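The Last Coat from Brasetti

Six in the morning and the hem still wasn't right. Too wide. The woman from Flondside wanted it narrow, narrow enough to make her take small steps, like in the magazine. She'd torn the page out and pinned it to the dummy's chest.

I'd told her August was no month for wool. She didn't care. Fur at the collar, fur at the cuffs. 200 for the lot, half down, and she counted it out on the cutting table twice becuase she didn't trust me or the money.

Two sleeves left. One lining. I drank cold coffee and ripped the side seam out again.
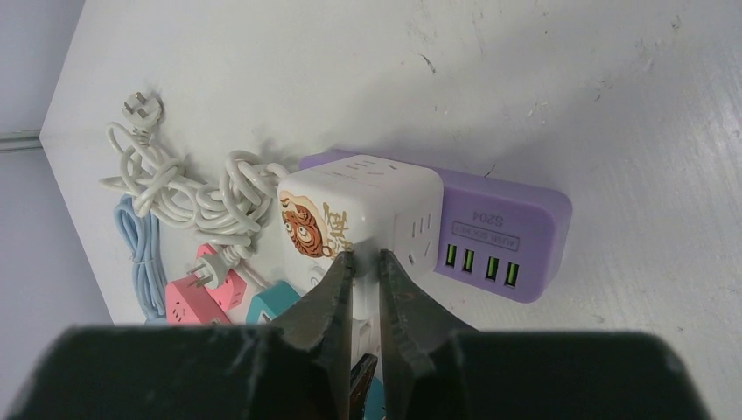 Noon

She came early. Of course. Stood in the doorway in the old full skirt, the one her mother was married in, brushing both sides of the frame.

Put it on, I said.

She did. Took a step – a small one. Then another. Went to the mirror and didn't say anything for a long time.

"I can't get on the tram in this," she said.

No, I said. You can't.

She laughed so hard a button went. I sewed it back on while she was still wearing it, thread in my teeth, and she walked all the way home to Flondside in teh heat with the collar up.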